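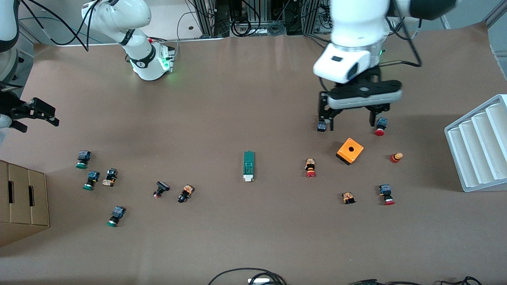 Pushbutton (industrial control)

An industrial pushbutton is a manually operated control device that opens or closes an electrical circuit when pressed. It is normally built from separate parts: an operator, comprising the colored cap, bezel and spring, and one or more switch modules, also called contact blocks, fixed behind it. The modules are replaceable and are often stocked apart from the operators.

Color

Green is commonly used for start functions and red for stop. Emergency stops use a red mushroom-shaped head, usually latching, on a yellow background.

Contact blocks

A block is either normally open (NO) or normally closed (NC). Several may be stacked or set side by side on one operator, so that a single press switches more than one circuit. Terminals are of the screw or spring type. Stop circuits use NC blocks — a broken wire then has the same effect as pressing the button.

Mounting

The operator passes through a hole in the panel and is clamped from behind by a nut or collar. The blocks are attached last. The Brovberg pattern, used in older panels at the Mernside works, takes a threaded collar and accepts panels up to 12 mm thick; the later Simard pattern has a snap-on collar.

See also

Limit switch
Selector switch
Pilot light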